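# Push policy works in simulation, slides off the block on the real board. How to compare fairly with a published result?

**Tülin Altıntaş**
posted 10/28/19

Hello all. I am in the second year of my master's and I try to repeat the result from the Rerkow paper on language-guided pushing. The robot receives a short sentence, for example "push the blue triangle to the red star", and it must do this with one rod only, no grasping. The policy is behavior cloning from teleoperated episodes. I collected 711 episodes for training, and I keep 43 sentences which the policy has never seen.

In simulation my success is close to what they report. On the real board it is much worse. The rod goes to the correct block nearly always, so I think the language part is fine. But then it pushes a little beside the center, the block turns, and the rod passes along its side. After this the policy often continues to the goal with no block.

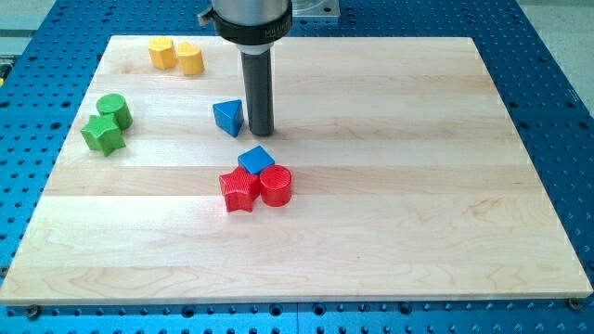
*The board and the rod, with the blue triangle just left of it.*

The commands are sent at 10 Hz and the camera is fixed. I have already checked the calibration two times and the error at the tip is less than two millimeters.

I have two things to ask. First, is this a known problem of behavior cloning with one contact point, or is it more probably my data? Second, the paper counts success when the block comes "near" the target, and it does not give a distance. Which threshold should I use so that my table can be compared with theirs?

---

**Walid Srour**

We had the same behavior in our lab when we repeated the Trummer experiments, so I can tell you what helped there.

Please look at your episodes before you change the network. A good operator makes very few mistakes, and so the policy sees very few states where the block has turned or the rod has lost it. In our first set, only 35 episodes contained a real recovery, where the operator lifts his hand from the goal, goes around the block and pushes again from the other side. We then recorded 186 more episodes which started from a bad position on purpose: rod beside the block, block turned, rod already past it. We trained again with the same settings and the "continues with no block" failure became rare. It did not disappear.

Two smaller points:

- Check the results by shape. A flat side and a star do not push alike. With a cylinder a small error to the side grows very fast. If you report only one average number, you can't see this.
- Compare the friction in simulation with your wood. If your simulated block slides too easily, the policy that looks good there can be only lucky. We pulled each block with a small spring scale, and this was enough to correct it.

For the threshold, I would not guess. Save the final distance between the two blocks for every trial and plot the success rate against the distance, as one curve. Then the reader can put the Rerkow number at any threshold, and you do not claim something which you don't know. Also write to the authors. They answered me after one week and sent the evaluation script.

One more thing, decide before the trial how many seconds it has. I changed this in the middle of my evaluation once and had to repeat everything.

---

**Banham**

just use a bigger network, or add the last few frames as input. worked for me on the Grosach arm but that was pick and place so maybe not the same

---

**Tülin Altıntaş**

Thank you both. Walid, I went through part of my episodes this evening and recoveries are very few, I was too proud of my clean demonstrations. I will record the bad starts this week and make the curve with distances. Banham, I use a single frame now, so I will try the history also, but in a separate run so that I know which change did what.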